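Participants Wanted: Hand Demonstrations for the Kemell Tabletop Arm

Kemell is a two-joint-per-finger gripper on a small tabletop arm, built in a shared workshop by Solomiia Kravets and Pejman Hashemi. The arm moves. It does not yet know what to do with household objects, and we need people to show it. We are looking for 4 participants to record two-handed tidying tasks.

What the work is

You sit at a table and do short, ordinary jobs with your hands while wearing tracking straps on both wrists and forearms. Each strap set carries a sensor module and printed square markers. The current task group is waste handling at desk scale: holding a small swing-lid bin steady, opening and closing the lid, gathering torn paper, and putting it in the bin. Both hands are used. One usually holds while the other works.

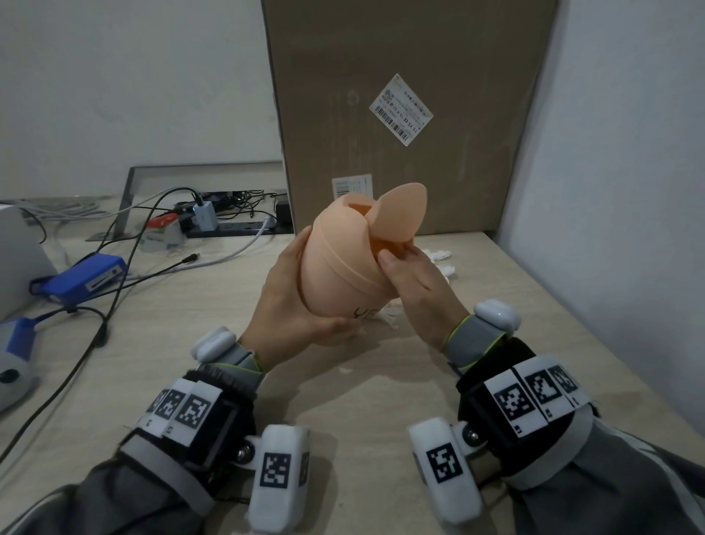 Requirements

Full use of both hands and wrists.
Able to work seated for 90 minutes, with breaks on request.
Long sleeves, close fitting at the cuff. The straps go over the sleeve.
No rings, bracelets or watches during recording.
Able to repeat a motion at normal speed without exaggerating it. People tend to slow down when recorded, and slow recordings have to be thrown out.

Experience with robots is not required. Left-handed applicants are welcome; the existing set is mostly right-handed.

Recording procedure

Strap fitting and marker check come first. You then hold both hands still over the table for calibration. After that, the operator reads out a task and you perform it, returning your hands to the table edge between takes. If a strap shifts, say so and stop. The take is marked bad and the calibration is repeated.

Paper scraps are spread again between takes, in a different pile each time. Do not tidy them into a neat shape unless the task calls for it.
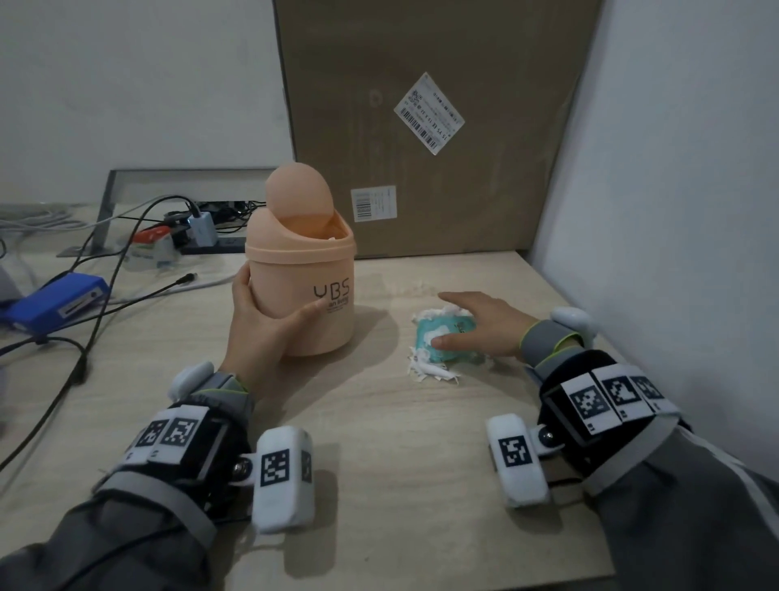
Gathering task: left hand on the bin, right hand on the paper.

Data

The target for this round is 2,000 usable takes. Recordings cover hands, forearms and the table. Files are stored under a participant number. You may withdraw your takes until the training set is frozen in March.

To apply

Write to Solomiia Kravets through the workshop message board, subject line "Kemell hands". State your dominant hand, your glove size and the hours you are free. Applications close 16th October. Participants are paid per session, including sessions stopped early for equipment faults.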